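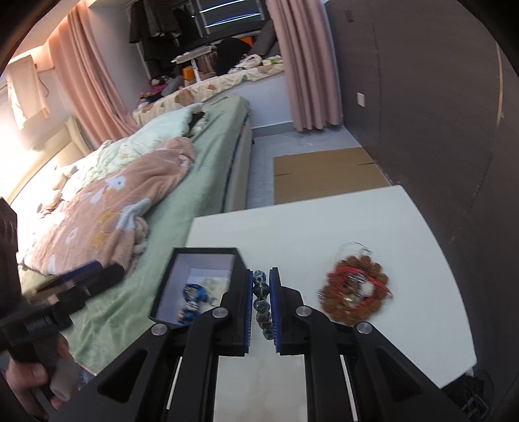 I came home with a cockatiel in June, and I'd like to say I planned it. I had gone to Zoltarthorpe to write about a bakery. The bakery was closed, it was raining, and the only lit window on the street belonged to a bird rescue run by a woman named Yolanda Doucet. Two hours later I was driving home with a gray bird in a travel cage on the passenger seat, screaming at every truck we passed.

His name is Akine. He came with the name and also with a reputation. He'd had 4 homes before mine, and his card at the rescue said "vocal" in one handwriting and "VERY" in another. I figured I could handle vocal. I grew up with three brothers!

What I couldn't handle was the pacing. He'd walk the length of his perch, turn, walk back, and do it again until I had to leave the room. I called Yolanda at seven in the morning, which she didn't seem to mind (there was a macaw yelling in the background, so I doubt I woke her).

"What's he doing for work?" she asked.

I said he was a cockatiel.

"Right, and what's he doing for work?"

It took me a minute to get there. A wild cockatiel spends a big part of its day looking for seeds on the ground, picking through grass, flying off, coming back. Mine had a bowl. Breakfast took him six minutes and then he had the whole day to fill with nothing but a perch and my radio.

So Yolanda gave me homework. Stop filling the bowl to the top. Take part of the morning's food, put it in a muffin tin, and cover each cup with a square of plain paper. I did it the next day and he looked at the tin as if I'd brought a cat into the house. He wouldn't go near it. I ended up on the kitchen floor pulling the paper off myself, going "ooh, millet!" to an empty apartment, and on the third morning he finally stomped over and ripped one square to bits. Then another. Then he stood in the tin.

After that I got a little carried away. I folded paper cups. I threaded slices of carrot on a stainless steel skewer. I stuffed hay into a cardboard tube and hid sunflower hearts in it, and he ignored the hearts and chewed the tube for most of an afternoon. I found an old bird-keeping manual from 1848 at a library sale, and while I wouldn't follow a word of its feeding advice (so much hemp seed), the author did suggest giving a caged bird fresh turf to pick over, and I tried that too. There is still dirt behind my refrigerator.

Lesego Van der Merwe, who treats birds at the Kuzmenko clinic across the river, talked me through the things I'd been doing wrong. The cotton rope I'd hung up was fraying, and loose threads can wrap around a toe or get swallowed. Out it went. She doesn't like split rings or clips a beak can pry open, and she wants to know what any metal part is made of, especially if it's shiny and cheap. Zinc and lead are the ones that bring birds in to her. "If you can't find out, don't hang it," she said, and I went home and took down a very pretty bell.

She also told me to slow down. I'd been changing his cage around every day, thinking variety was the point, and a nervous bird can find that pretty hard going. Now I swap out 2 things at a time and leave the rest alone. New stuff sits on the bookcase first, where he can glare at it from a distance — sometimes for a week.

I did buy one fancy thing, a foraging wheel from a little shop called Ustell. You load food into the compartments and the bird turns it with his beak. Akine had it worked out before I'd finished reading the instructions. He now turns it when it's empty, too, usually during phone calls.

He still paces, mostly around four o'clock, when the school lets out down the block and the kids come by shouting. He screams back at them. I've stopped trying to fix that one. But his mornings are busy, and so are mine. I'm up before him most days, twisting seeds into paper at the counter with my coffee going cold, and he watches from under his cover through the gap he's chewed in the corner.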